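Caltine Open Sorting Bins
Storage and Handling / Benchtop Containers / Open Bins
Supplier: Metwally Storage Supply
Page revised Jul 24, 2024

Overview

Caltine bins are open-top plastic containers for sorting, staging and short-term storage on a bench or table. They have no lid and no divider. The range covers two body types: a ribbed bin in yellow or red, and a smooth tub in cream. Both are sold singly and in mixed sets.

The bins are intended for items that are picked up and put down many times in a working day: jars, canisters, tubes, refill packs, small hand tools. They are not intended for liquids stored without a container, for stacking under load, or for direct contact with unwrapped food.

Body types

Ribbed bin. Rectangular, with ribbing on the outer walls to limit bowing when the bin is lifted by one side. The base is flat, so cylindrical containers can stand upright without a liner. Available in yellow (item 500-Y) and red (item 500-R). The two colors come from the same compound and have the same load rating.

Smooth tub. Wider than the ribbed bin and shallow relative to its width, with rounded corners and smooth walls that wipe down in one pass. Available in cream only (item 700-C). The tub is normally used as the receiving container at the end of a row, or for flat goods that would have to stand on edge in the ribbed bin.

Arrangement on the bench

Bins may be placed wall to wall. No gap is needed for ventilation or for lifting, as both body types are gripped at the rim. Place the tub at the end of the row so that its longer reach does not fall between two smaller bins. A row of three takes up most of the working width of a standard packing table. Measure the table before ordering a fourth.

Tall items may stand above the rim. Put them toward the back of the bin, with shorter jars in front, so that lids stay readable from the working side. Where jars of the same size hold different contents, lid color is a quicker identifier than a side label, which is often covered by the jar in front.
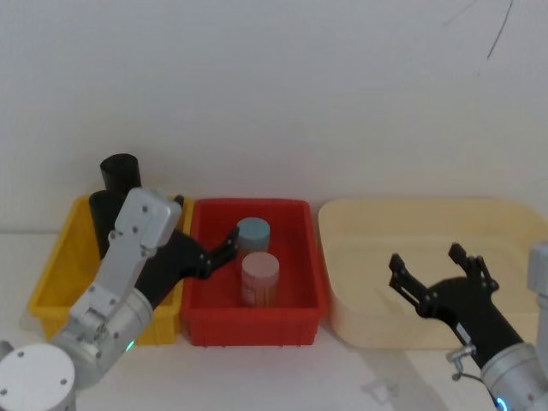 Gulum wrote to our order desk that the color split had been more useful than the extra volume: yellow for tall goods, red for lidded jars, cream left for whatever is finished. The same message asked for a ribbed bin in cream. That combination is not made at present. A white card in the Pemov label holder serves the same purpose on a yellow or red bin.

Label holders

The Pemov clip-on holder fits over the rim of either body type. It accepts printed or handwritten cards and can be moved without tools. Holders are packed separately and are not included with single bins. Adhesive labels may also be used on the smooth tub. They are not recommended on the ribbed walls, where the label bridges the ribs and lifts at the corners.

Cleaning

Wash by hand in warm water with a mild detergent. Rinse and dry upside down. Pay attention to the grooves between ribs, where powder and label residue collect. Do not use acetone, chlorinated solvents or abrasive pads. Machine washing is possible for the ribbed bin on a low-temperature program. The tub should be washed by hand; it is too wide for most racks and may distort if wedged.

Color may lighten in direct sunlight. This does not affect the load rating.

Replacement

Take a bin out of use if the rim is split or if the base no longer sits level on a flat surface. Minor scratches on the base are normal wear. Replacement bins are matched by item number. Stock molded before March may show a small difference in shade against current stock.

Ordering

Item 500-Y: ribbed bin, yellow, single
Item 500-R: ribbed bin, red, single
Item 700-C: smooth tub, cream, single
Item 1456: mixed set, one of each of the above
Item 200: Pemov clip-on label holder, pack

Jars, canisters and other contents are not supplied. Singles ship nested with a paper interleaf; the mixed set ships with the ribbed bins placed inside the tub. Remove the interleaf before first use and wash the bins once to clear molding dust.

Returns are accepted on unused bins in the original carton. Quote the item number and the mold mark on the underside of the base. For drawings with full outside dimensions, contact the Metwally order desk and state the body type required.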